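Home About Books Authors News Events Submissions Contact

FOR RELEASE IN AUGUST

Kristiansen Press to Publish First English Collection by Norwegian Story Writer Helge Midtbø

Kristiansen Press will publish "The Ferry Clerk and Other Stories" this August, the first full collection of short fiction by Helge Midtbø to appear in English. The book gathers 17 stories written over two decades, translated by Sheyla Restrepo. It will be sold in paperback and as an e-book.

Midtbø has published four collections and two short novels in Norway. Individual stories have come out in English in small magazines, but most of the work in this book has not been available to American readers before. Eleven of the stories are translated here for the first time. The other six have been revised by Restrepo for this edition, in some cases heavily.

The stories are set in and near Sallau, an invented harbor town that Midtbø has returned to in nearly all of his fiction. Sallau has a ferry landing, a closed cannery, a school with too few pupils, and a hotel that changes owners from one story to the next. Characters who are central in one piece turn up in the background of another. The clerk of the title story sells tickets in five of the others and is spoken to in only two of them.

"I did not plan to stay in one town," Midtbø said. "I wrote a story about a man who misses a boat, and then I needed to know who sold him the ticket. After that it was easier to keep going than to build another place."

The collection opens with "Low Season," in which a hotel cook agrees to look after a guest's dog for a weekend and keeps it for nine years. "The Surveyor's Wife" follows a woman who finds her own house missing from a new map of the district and decides not to report it. "Koteck," the longest story in the book, concerns a salesman of that name who arrives to sell heating systems and ends up teaching arithmetic at the school. The title story closes the collection.

Restrepo began translating Midtbø as a graduate student, when she came across a used copy of his second book in a shop that had almost nothing else in Norwegian. She wrote to him care of his publisher and got a postcard back with a list of the stories he thought were his best. None of the stories on that list are in the new book. The selection is hers, made over several years of letters and two visits.

"He is funny in a very dry way, and the jokes are mostly in the order of the words," Restrepo said. "If you move one phrase to make the English smoother, the joke is gone. I did a lot of moving things back."

Her translator's note, printed at the end of the volume, discusses the dialect used by the older characters, which she chose to render in plain American speech with no regional spelling. It also covers the names of boats, which she left in Norwegian, and the nicknames, most of which she translated. A one-page map of Sallau, drawn by Midtbø for his own use while writing, is reproduced in front of the first story. Readers who check it against the text will find that the church has been moved.

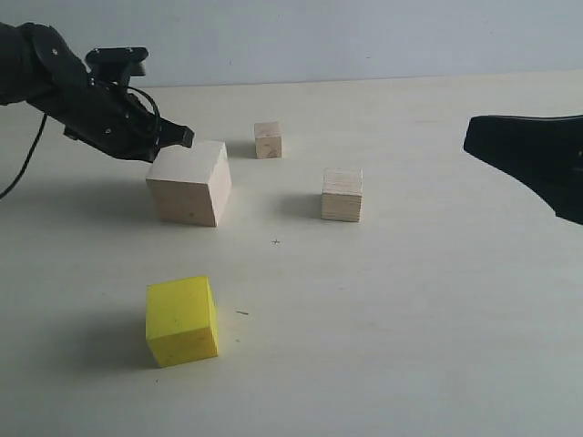

Midtbø was born into a family of boat repairers and worked for a number of years as a substitute teacher before his first book was accepted. He writes in the mornings, in longhand, and types the pages himself once a story is finished. His drafts are slow, and he has described his way of working in terms of something solid being put together by hand. A paragraph, he told an audience at a reading last winter, should be like a plain piece of handmade furniture, simple enough that the reader can see how it was joined and heavy enough that it stays where it was put. Restrepo quotes the remark in her note and says it was useful to her when she was deciding how much to polish.

The book was edited by the fiction staff at Kristiansen Press, which has been publishing translated fiction and essays since its founding. The press brings out six to eight titles a year, most of them first English editions. "The Ferry Clerk and Other Stories" is its third book from Norwegian and its first collection of stories from any Nordic language.

"We had been reading Sheyla's samples for a long time," the press said in a statement. "The question was always which stories and in what order. Helge's books in Norway were each put together at a certain point in his life, and we did not want to simply take the most recent one. This collection runs across all of them, and it reads as one book about one town."

The order of the stories does not follow the order in which they were written. Restrepo arranged them by season, beginning in late fall and ending the following September, so that the ferry timetable posted in the first story has changed twice by the last. Midtbø made small changes to three of the originals so that the dates would agree. Those changes exist only in the English edition for now.

Early readers of the collection have included booksellers and teachers of creative writing who were sent bound galleys in the spring. Several asked for classroom copies of "The Surveyor's Wife," and the press has made that story available as a separate handout for instructors. Requests should be sent from a school or college address.

LIMITED EDITION

In addition to the paperback, the press will issue a signed hardcover limited to 600 numbered copies. The hardcover will include one extra story, "The Inspector of Lamps," which runs to two pages in manuscript and has not been published in any language. It will be bound in gray cloth, with the map of Sallau printed on the endpapers. Copies will be sold directly by the press and through a small number of independent stores. There will be no second printing of the hardcover.

Orders for the limited edition will be filled in the order received. Customers who have bought earlier signed editions from the press may ask for a matching number where one is still free.

AUDIO EDITION

An audiobook will be released by Starent Audio later in the fall. It will be unabridged, with the exception of the map and the extra story, and will have two readers, one for the stories told in the first person and one for the rest. Restrepo will read her own translator's note. Libraries that order through Starent Audio can include the title in their standard fall list.

READINGS AND EVENTS

Midtbø will travel to the United States for the publication, his first reading tour in the country. He and Restrepo will appear together at each stop, reading passages in both languages and taking questions. The first event is a Sunday afternoon reading at the press's own bookroom, which seats 83. Admission is free, but seats must be reserved through the events page. Doors open at 2 p.m., and the reading will be followed by a signing. Books will be for sale, and visitors may bring copies of Midtbø's Norwegian editions to be signed as well.

Further dates at bookstores and college campuses will be listed on the events page as they are confirmed. Stores interested in hosting should write to the press before the end of the month.

ABOUT THE AUTHOR

Helge Midtbø is the author of four collections of short stories and two short novels. He lives on the west coast of Norway, where he is at work on a longer book, also set in Sallau, about the year the cannery closed.

ABOUT THE TRANSLATOR

Sheyla Restrepo translates fiction and poetry from Norwegian and Spanish. Her translations have appeared in magazines and anthologies, and she teaches an evening workshop for new translators. "The Ferry Clerk and Other Stories" is her first book-length translation.

REVIEW COPIES AND INTERVIEWS

Print and electronic review copies are available now to reviewers, booksellers and librarians. Both Midtbø and Restrepo are available for interviews. Midtbø prefers to answer written questions in advance and is glad to speak by phone afterward. Excerpts of one complete story may be reprinted with permission, and "Low Season" has been cleared for this purpose. Please credit both author and translator in any excerpt or listing.

Requests may be sent to the publicity desk at Kristiansen Press through the contact page.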